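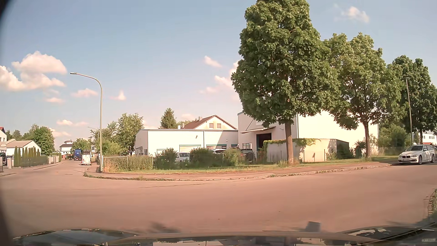
Should a small town charge for parking on its high street? I think it should, provided the first half hour is free and the money stays in the town.

Quezada has had free parking since the old meters came out, and the council votes in February on bringing charges back. Most of the letters I have read are against. Eustaquio Varela, who runs the hardware shop, says his customers will drive to the retail park at Plotaston instead. Some of them will. A man buying 33 bags of gravel was probably going there anyway.

The trouble with free spaces is who uses them. People who work in the centre arrive before eight and leave their cars until five. I did it myself for years. A shopper who turns up at eleven finds nothing, drives round the block and goes home. There are 246 spaces in the long-stay car park behind the library, a short walk away, and it is rarely full.

The proposed rate is £2 an hour. I would start lower and put it up only if the street stays jammed. I would also exempt blue badge holders — the draft is vague on this — and keep a machine that takes coins. My mother is not going to download an app to collect a prescription.

As for the income, the council should publish it every year and spend it on the pavements, starting with the stretch outside the chemist.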